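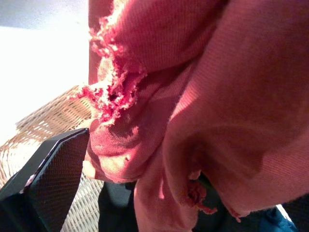
Why would I pay more to fix a sweater than I paid for the sweater, came the question from the back row last time, before I'd even plugged in the laptop. Fair question. Start with it. Don't answer it yet. Let them sit with it a minute.

Talk: What Happens After the First Hole
Library, Friday, 7 pm. Keep to time, they lock up after.

OPENING

Say hi, say thanks. Phones off or whatever.

Ask for hands -- who's wearing something right now with a hole in it? Wait. People lie. Ask again. Show mine (left elbow, gray cardigan, don't wash it before Friday).

The question from last time. Read it out loud. Say I'll come back to it at the end, and then DO come back to it. Forgot in Hosus.

What I do: run the repair counter at Rulo. Mostly pants hems and zippers. Knits are a smaller pile, but the knits are the ones people get upset about. Hems they drop off and leave. Knits they stand there and tell you where they bought it.

THE LEDGER

We write everything down. Paper book first, then a spreadsheet when the paper book got coffee on it. 2,567 entries as of when I typed these notes. Every item in, what was wrong, whether we took it, what we charged, whether they came back for it.

Slide: page from the book.

Point to make -- the book isn't science. One counter, one town, people who already decided to walk in the door. Don't let anybody leave saying I proved somthing. But patterns, yes.

Pattern one. Elbows, underarms, cuffs, inner thighs. Rubbing. Everybody knows this, nobody needs a slide, skip if short on time.

Pattern two. Front of the shirt at belt height. Tiny holes. People always blame moths. Sometimes moths. Often it's the belt buckle and the edge of the kitchen counter. Ask them how tall their counter is. Gets a laugh, usually.

Pattern three, the one I care about. How long people waited. We started asking at drop-off, when did you first notice it? The answers go from "last night" up to years. The longer the wait, the bigger the job. Obvious when you say it out loud. Less obvious when it's your own drawer.

WHY KNITS ARE DIFFERENT

Slow down here. Used to rush this, got blank looks.

Woven cloth: threads over and under. Cut one and the others mostly hold where they are. Jeans can go a long time with a ripped knee.

Knit: loops holding loops. One loop goes, the one it was holding is free to go too. Do the paper clip chain. (BRING PAPER CLIPS. Big ones.) Pull one out, hold it up, chain drops on the table.

Ribbing, quick. Columns that stick out and columns that tuck in. Stretchy sideways, so it gets used where things get pulled, like cuffs, necks, fitted tops. A ladder in ribbing can hide down in the tucked part. You don't see it til you put it on and it stretches open. So: put your hand inside and spread it before you decide it's fine.

Once an edge has frayed you can't just pull it shut. Beginners do this. I did this. You get a pucker like a belly button. There has to be sound fabric to sew into, so the patch or the darn reaches past the fuzzy part. Sometimes the repair ends up a lot bigger than the hole. Warn people about this up front or they feel cheated.

Somebody will ask about fusible web. Okay on a woven shirt. On a stretchy knit it goes stiff like a sticker, and the cloth next to it takes all the pull. I don't use it on knits. Others do. Move on.

WHAT PEOPLE CAN DO AT HOME

Stuff they can do tonight:

Catch the loop. Safety pin, the small kind, through the open loop. Close the pin. Walk away. Doesn't fix anything, stops it running until you get to it.

Don't wash it open. Hole goes in the washer the size of a pea, comes out the size of a quarter. If it really has to be washed: inside out, mesh bag, cold, lay flat.

Don't trim the fuzz. Everyone wants to trim the fuzz! Those are ends you might need.

Keep a bit of matching yarn. Some sweaters come with a little card of it, people toss the card. Tape it inside the closet door. If there's no card, look at the seam allowance inside, sometimes you can steal a length from there.

Crochet hook, small. For picking a ladder back up. Show on the big swatch, the one with fat yarn, otherwise no one past row two can see. Ask if someone wants to try. If nobody does, don't beg.

(Cut this next part if it's already past 7:30)

Darning. Warp one way, weave the other. Every second row go a little further out than the last one so it doesn't make a straight line that tears like a stamp. Use a jar lid or a light bulb under it, no need to buy the mushroom. I own three mushrooms. Don't be me.

Matching vs not matching. People ask for invisible. Invisible on a knit is slow and so it costs. A darn in another color is quicker, partly because I'm not hunting for yarn. Some folks love it. Some folks want to wear the thing to work. Both fine. Don't preach at them.

THE MONEY PART

This is the section they came for, so don't mumble.

Our small-hole price is 22 dollars. One hole, fingertip size, yarn we already have. Put it up on the slide in big numbers. Say it. Then shut up for a second.

Where it goes: rent, light, thread, time. Time is most of it. A fast zipper is fast because I've done a thousand of the same zipper. Every knit is a bit different and I spend the first chunk of it just looking.

Now the other side. There are sweaters in the store for less than that. True. Not going to pretend otherwise. I've told people at the counter, don't pay me for this one, here's a needle. My boss at Rulo knows I do this. (Does she? Ask her before Friday.)

What tips it, from talking to people at drop-off:
-- fits right, and they haven't found another that does
-- came from a person, not a store
-- they wear it every week, so they've already tested it
-- the same one isn't made anymore, or the new version is thinner

Sewing class in Thepsuriya tried pay-what-you-can for one season. Ran it out of a spare room at the market. Lines out the door in September, then everybody brought everything they owned and the waiting list got silly. They switched to teaching hours, bring your own item, sit down, we'll show you. Better. People came back with the next thing already pinned. Tell the story short, I always tell it long.

Cosia does the swap version. Leave a mended thing, take a mended thing. Haven't tried it here. Would like to. There's a sign-up sheet by the door if anyone wants to talk about it, put the sheet by the door BEFORE the talk.

THINGS THAT AREN'T WORTH FIXING

Be straight about this, people relax when you are.

Cloth that's gone thin all over. Hold it up to the window. If you can see light evenly through the whole elbow, the hole is only the first one. Patch the entire area or let it go.

Felted by accident. Can't un-felt. Cut it up, makes good mittens.

Dead elastic. The yarn around it may look perfect and it'll still sag. Underwear, socks, bye.

Something you didn't like before the hole. Say this one with a straight face. Mending it won't make you like it. Sat on my own chair for two years, green vest, finally admitted it.

And what to do with those: rags, stuffing, patches for the next thing. Saved knit scraps make the best patches for knits becuase they stretch too. Keep a bag. One bag. When the bag's full stop keeping.

BACK TO THE QUESTION

Why pay more to fix it than it cost?

My answer: maybe you shouldn't. Depends if you'd buy it again at the repair price. If it walked up to you in a shop, already broken in, already fits, 22 dollars, would you take it? If yes, bring it over. If no, take a needle from the bowl and have a go, worst case you've practiced on something you were tossing anyway.

Then stop talking. Take questions.

LIKELY QUESTIONS

Moths -- freezer, sealed bag, leave it in a good long while, then brush the closet out. Cedar smells nice, wouldn't bet a coat on it.

Superglue -- no.

Can you fix a down jacket -- yes, different talk, tape over it for now.

Do you teach -- Saturdays, mornings, sheet by the door again.

Machine or hand -- hand for holes in knits. Machine for seams, with a stretch stitch or it pops the first time you reach for a shelf.

BRING: paper clips, fat yarn swatch, hook, bowl of needles (threaded! last time unthreaded, took forever), gray cardigan, sheet, pen that works, water.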